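How to Pack a Snack Box for Mailing

A shallow box is easier to fill well than a deep one, and it keeps heavy things from sitting on top of soft things. Fold the flaps in and tape the bottom seam before anything goes inside. Weigh the empty box and write the number down.
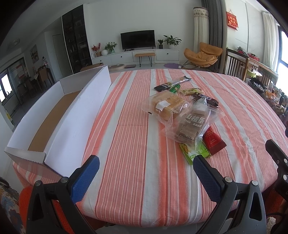

Sort the food before you pack it. Put everything out in one pile on a table, check the dates, and pull anything with a torn seal. Then decide what is fragile. Sliced bread takes up a lot of room and crushes easily, so a bag like the one in this pile goes in last or stays home. The hawthorn strips next to it can take more pressure – lay them flat. Small wrapped bars can wait until the end, when you are filling gaps.

My limit for one box is 2,000 grams, box and tape included. The last one I sent came to 1,530 with the lid closed, and I left it at that.

Start with the long items. Lay sausage sticks and other narrow packs on the floor of the box, at a slant if they are too long to go straight. Set small bars beside them. Keep pastries together near one wall, with nothing hard on top.

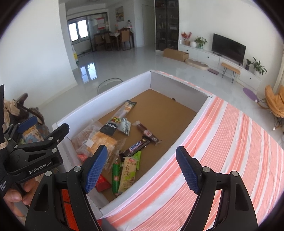

Baltazar Cuautle
Home and Packing Editor
15 Mar 2025

Check the corners next. A Snickers can lie across the floor of the box, and a small packet will often stand upright if a neighbor holds it up. Keep layered cake on its own level or on top of another soft pastry.

Close the lid and tilt the box gently to each side. If you hear sliding, open it and add crumpled paper – two sheets are usually enough. Tape the center seam and both ends, then put the label on the largest flat side.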